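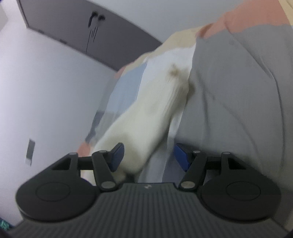 Curville, 31 July 2021

Home Help > Fabric, Washing and Mending

Washing old patchwork, and a brownish spot on a cream thing that came with it

Ya-wen Chu
Member, Curville

Hi all, quick one, sorry if it's in the wrong section.

Picked up a big patchwork from the op shop on Yeh Street, came in a tied up bag with a long cream soft thing shoved in with it. No label on either. No idea what the cream thing is. Sort of a stuffed sleeve or sock shape, narrow one end, fatter in the middle, rounded at the other end. I think there's filling in it, feels like it, haven't opened a seam to check. Could be a draught stopper someone gave up on, could be a leg off a toy for all I know.

Anyway there is a small brownish spot up near the narrow end. Fuzzy round the edges, not a crisp one. Doesn't look like much in the photo but once you've seen it you keep looking at it. Also fine creases running longways down one side, don't know if they'd come out or if that's just how it was sewn.

What I want to know

Can I wash the patchwork in the machine. Front loader, 8kg. It's a big cloth and mostly I'm worried about the colours running into the paler bits. There's grey in it and a pale strip that I'd hate to wreck. The woman at the counter said cold wash and hope for the best, not super reassuring.

What do I do about the spot. I've got bicarb, dish soap, white vinegar, a bar of Okine laundry soap that's been under the sink since we moved in, and some oxygen bleach powder I'm scared of. Would rather not drive out to Drultwood for something special.

And can the cream thing be washed at all or is it a surface only job. Worried that whatever's in it will go to lumps.

Not in a hurry exactly but my sister in law is staying from next week and the patchwork is meant to go on the spare bed. It smells like an old cupboard. Not mouldy. Just cupboard.

Have already tried: airing it over the back of a chair for a day. Did nothing. Sprinkled bicarb on a corner, left it overnight and vacuumed off, that corner is maybe a bit better? Or I'm used to it now.

Thanks in advace

800 views, 3 replies

Marlene Thiele
Regular

Don't put it in the machine yet!! Test it first. I have ruined one this way and it was my own fault, red through everything, pink forever.

How to test, takes no time at all. Get a white rag or old hanky, wet it, wring it out. Press it on each different colour, hold it a minute, proper pressure. Do the darks and the brights first. Then have a look at the rag. Clean rag, good. Colour on the rag, stop there. Then do the same again with a drop of your soap in the water because sometimes plain water is fine and the soap sets it off. Do it on the back if the dye goes through, or in a seam, somewhere you won't mind.

If any of it bleeds I'd leave it unwashed, air it properly and put it inside a cover for the spare bed. Guests won't care.

If nothing bleeds then do it in the bath, not the machine. Reasons being you can see what's going on and old stitching hates being spun. What I do

Check every seam first, over the whole thing. Any that are gapping, put a few stitches in now. Washing makes a small hole into a big one. Any patch where the fabric itself is thin or shredding (old silks do this) then no water at all, I mean it.

Cool water in the bath, deep enough to cover. Lay an old sheet in the bottom so you've got something to lift it out with. This is the bit people skip and then they haul it out by one corner and hear it go.

Small amount of mild liquid soap, mix it in BEFORE the patchwork goes in. Wool wash is ok. Not the Okine bar, you'll be rinsing bits of bar out til Christmas.

Press it down with flat hands. No scrubbing no wringing. Leave it around 20 minutes, not overnight whatever you read. If the water's going brown that's just age and cupboard, let it out and go again. If the water's going a colour that's in the cloth, drain it right away and keep rinsing cold until it stops.

Rinse till there's no suds. Takes more goes than you think. Half a cup of white vinegar in the second last one is good for the smell.

Lift with the sheet, let it drip in the bath, roll in towels. Every towel you own. Then flat on the lawn on a clean sheet with another one over it, in shade, or over two clotheshorses pushed together. Don't peg it by the edge, all the weight pulls on the seams.

You didn't say if it's backed or has wadding? From the photo I can't tell. If it's just a top with no wadding it'll dry by arvo, if there's wadding give it 2 days at least this time of year and do not fold it until it's dry right through. Damp wadding is where mould comes from.

The other thing I'm less sure on so will leave it to someone else. I would not bung it in the bath with the patchwork though. Separate.

Man-lok Tse
New here

just machine it. cold, delicate, 1 colour catcher sheet, low spin. done all my mums like this and they're fine. for the spot use vinegar. or lemon. if it's a sock wash it with socks

edit: ok not lemon apparently

Sum-yee Tang
Regular

I'll do the cream one as Marlene's done the patchwork better than I could. Typing on my break so excuse the mess.

Spot first. Brownish with fuzzy edges could be a few things and you won't know which from looking. Tea or something spilled, a bit of rust off a pin or staple, old age spotting, oil that's gone brown. They all want different treatment, and some of the treatments make the others worse, so go gentle to strong and stop when it's good enough. Small spot near one end, I'd honestly be happy with faded.

Before anything, dry brush it with a soft toothbrush. Could be sitting on top. You'd be surprised.

Then cold water and a tiny bit of dish soap on a cotton bud. Dab, don't rub. Work from the outside of the spot in to the middle or it spreads, and fuzzy edges sound like it's spread a bit once already. Blot with a dry white cloth, dab with plain water, blot. The idea is to keep the wet in the cover and out of whatever is underneath. If you soak it right through, the brown can wick back up as it dries and you get a ring bigger than what you started with. Happened to me on a cushion, had a lovely tide mark on it for years.

Let it dry completely, fan on it or by a window. Then look again. Wet fabric lies to you.

Still there? Your oxygen bleach isn't scary on cream cotton, just mix it weak, in warm water, stir til it's all dissolved, cotton bud again, few minutes, then dab off with clean water a good few times. BUT only if the fabric is cotton or linen or poly. If it's wool or silk then no. Don't know what yours is, can't tell from a photo. If there's a loose thread inside a seam, snip it off and do the burn test over the sink. Smells like hair = wool or silk. Smells like burnt paper = cotton or linen. Melts into a bead = synthetic. Tongs, not fingers, please.

No chlorine bleach on any of it. It can turn cream yellow and it makes rust worse. If nothing at all shifts it then it may well be rust, and there's rust removers for that, but they're harsh and I'd leave it for something that small.

Vinegar wouldn't hurt on a dab test but don't use it at the same time as the oxygen bleach. Same goes for lemon (hi Man-lok). Lemon and sun on old fabric is how you get a crunchy patch.

Washing the whole thing. Depends on the filling. Squeeze it all the way along. Springy and even, probably polyester, and those wash all right, cool hand wash, squeeze (don't twist), dry flat and plump it with your hands every few hours. Lumpy already or sort of crunchy, could be kapok or rags or old wool, surface clean only. Heavy and shifts like sand or rice, absolutely do not wet it. Grain swells and goes off. If it's grain and you want the cover clean, unpick a few cm at the end you can get to, tip it out, wash the cover empty, refill with new. Not hard, ladder stitch it closed after. The fine creases running longways might just be the cover being a bit big for what's in it. A bit more filling would smooth those out, or steam from an iron held above it, not touching. I'd leave them personally.

For the cupboard smell on the both of them, bicarb works better shut in. Put the thing in a big tub with an open bowl of bicarb, lid on, couple of days, new bicarb, again. Keep the powder in the bowl, off the patches, it's a pain to get out of seams. And then outside on a dry windy day in the shade.

What I think it is, no idea sorry. Draught stopper wouldn't usually go narrow at one end. Try the textiles board as well, thread 3933 is the "what is this thing" one, someone in there knows every stuffed object ever made.

Ya-wen Chu
Member, Curville

Oh wow thank you. Did the rag test on the darks and the grey, rag is clean so far, still got the brighter ones to go and then the soap round. Found one gappy seam near a corner that I'd not noticed, so glad I looked. It does have wadding Marlene, thin.

Squeezed the cream one all along. Springy I think. Bit less so at the narrow end. Going to try the toothbrush tonight and the dish soap if that does nothing.

Sister in law may be getting the doona in a cover for the first few nights, she'll cope. Will post in 3933 too.

Marlene Thiele
Regular

Thin wadding is easier, good. Still let it dry right through. And mend the seam first!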